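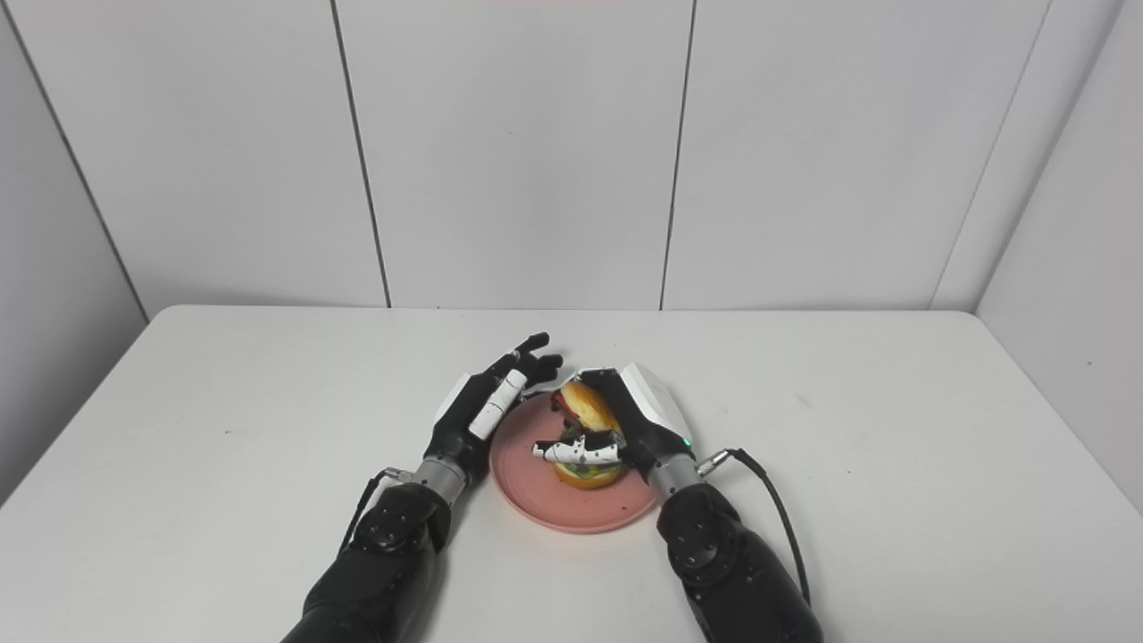

For several weeks I am thinking about toy food more than an adult person should, and I want to write it down before the subject leaves me. It began with a hamburger. I will come to the hamburger, but first I must tell about my aunt's kitchen, as this is where my opinions on the matter come from.

My aunt Antigoni Stefanou had a snack bar with six stools, and behind the counter, under the shelf with the napkins, she kept a box of pretend food for the children of customers. There was a fried egg, a fish, two halves of a lemon and a piece of cake that had lost its cherry. I spent many afternoons with this box. She would be making real sandwiches over my head and I would be making the other kind on the floor, and sometimes she bent down and took an order from me. She always paid with a bottle cap.

What I remember best is that she insisted on a plate. I could serve anything I wanted, a fish with cake, it did not matter, but it could not be handed over on the bare palm or put on the counter directly. "On the plate," she said. So there was a small plate in the box too, yellow, and I had to run back for it each time. I was annoyed by this rule for years and now I follow it myself.

## The hamburger

The hamburger of these pictures has a golden-orange top bun, properly round, and the lettuce is a green that can be recognized from the other side of a room. The bottom bun is yellower than the top. I like this difference very much. With a real bun the top is always the browner half and the bottom stays pale, and I think whoever made this one has at some moment looked at a bun. There is also some red at the edge, which I read as tomato, and a darker brown for the filling.

It doesn't look delicious. I don't believe toy food should look delicious. When I was looking for things for my own shelf I visited Stodolum, the second-hand toy shop in Celmont, where the owner has boxes of the stuff sorted by meal. One box had food of the very realistic type, made for shop windows I suppose, with shining sauce and small drops of water on the salad. It was excellent work and I wanted to leave it where it was. A child I saw there, maybe four years old, went past that box also. She took a banana that was only a yellow curve with two brown lines, and she "peeled" it for her father right there in the passage between the shelves.

I believe there is a correct amount of detail. If there is too little, you hold a brown disk and must explain to everybody that it is a hamburger. If there is too much, there is nothing left for you to do. A bun, a green line, a red line, a brown line, a bun: this is enough, and every person who sees it knows what is for lunch.

## The plate

The plate is round, pink, with a low rim. The pink is a bit dusty, like a rose that was pressed in a book. I have tried at home what different plates do to the same piece of food, and I can report that it is a big difference (my husband can report that the kitchen table was not available for dinner that evening).

These were my findings:

- On a white plate, toy food looks as if it was forgotten there.
- On a blue plate, orange things become very loud. A carrot was almost too much.
- On a plate with a pattern, you look at the pattern.
- On pink, green is fresher and orange is warmer, and nothing has to fight.

My own pink plate is from Vrettos, a small household shop near the station, and it cost 4 dollars. It is meant for picnics. I bought one and went back the next month for a second, and by then they had only green ones, so I have one pink plate and I am careful with it.

The low rim is useful for more than beauty. A hamburger is a badly shaped object. It is round in one direction and flat in the other, and when it goes over on its side it wants to roll, with the bun as the wheel. On the bare table mine has rolled to the floor many times. On a plate with even a small rim it tips, leans, and mostly stays where it is. I suspect that my aunt's rule had something to do with this and less with good manners than I thought.

## Picking it up

I have also learned that lifting a toy hamburger is a small skill. With a real one you use both hands, you press a little, and the bread gives way and holds itself to your fingers. Mine gives way to nobody. If I take it by the top bun only, my fingers slide on the curve. If I take it too low, I push it across the plate and sometimes take the plate with it.

The best way I have found is to come from the side and close the hand around the whole thing, so that there is something on both sides of the layers. Then straight up, without dragging. I showed this to my neighbor's boy and he looked at me with pity and picked it up in one second, by some method of his own that I couldn't follow.
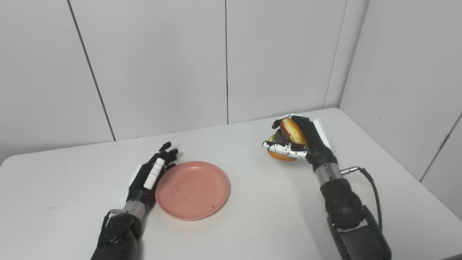 *The hamburger in the air, the pink plate without it.*

I find the plate in this second picture a little sad, and I don't know why, it is only a plate. But a round empty plate asks for something. When I was small I could never leave the yellow one empty at closing time. I put the lemon on it, one half, so that it had company during the night.

I like the white table also. At home I play, if I may use this word, on a wooden table with many rings from cups, and between the rings and the newspaper and the fruit bowl my toy dishes are always in a crowd. On white, with pale walls behind, the pink and the orange get all the attention and you see at once what has been served. It made me clear half of my own shelf. I had kept there a display of a whole breakfast, and it was much too full. Now there is one egg, on one plate, and I look at it more often than I looked at the breakfast.

## A catalog, and a question for you

A reader from Omcombe has written to me that she is making a list of all the pretend food in her family, three generations of it, stored in the boxes of her mother and grandmother. She has arrived at 397 pieces. She gives each one a line: what it is, what it is missing, and who bit it. I admire the third column especially. She says that peas are the most often lost and that sausages survive everything. In her list there are eleven hamburgers and no two have their layers in the same order.

This brought me to look at mine. I had always believed the correct order, from the top, was lettuce, tomato, meat. My aunt, when I called her, said that the tomato goes under the meat "so that it doesn't escape," and then she talked for a long while about mustard. She is retired now, and the snack bar is a place for phone repairs. The box she still has. The cake is there, the fish too, and she found the yellow plate behind them while I was on the telephone. It has a crack at the rim. She has promised to bring it in August.

If you have a toy hamburger at home, please look at it and write me the order of the layers, beginning from the top bun. I will send the answers on to Omcombe, where they will be put into the list. And if somebody sees a second pink picnic plate with a low rim, I am still interested, also in a slightly darker pink.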